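Kukberg Club Gripper Kit

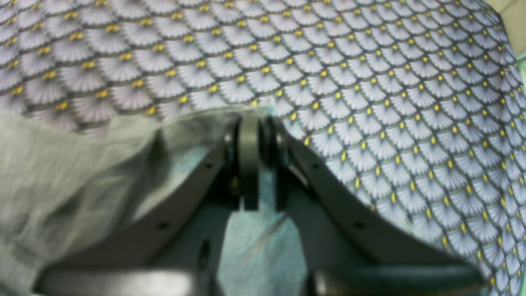
The Kukberg fingers over one of our practice cloths, seen from the wrist camera.

I put this kit together for our after-school robotics club at Girkunham, and we've been running the laundry challenge with it since October. The two finger plates are dark gray with holes already in them, so the kids can move the black pads without drilling anything (yay!). Wrinkled cloth is the hard part - patterned fabric keeps things interesting for the vision team too.

What you get: two finger plates, 3 pairs of pads, a wrist camera bracket and 19 screws. It bolts right onto the Drakos arm. If you have the older Nitirari arm, add the adapter ring to your order.

Build time: one 60-minute club meeting, a bit more with younger kids
Item no. 2682
Spare pads are sold separately - get extra, ours wear down fast!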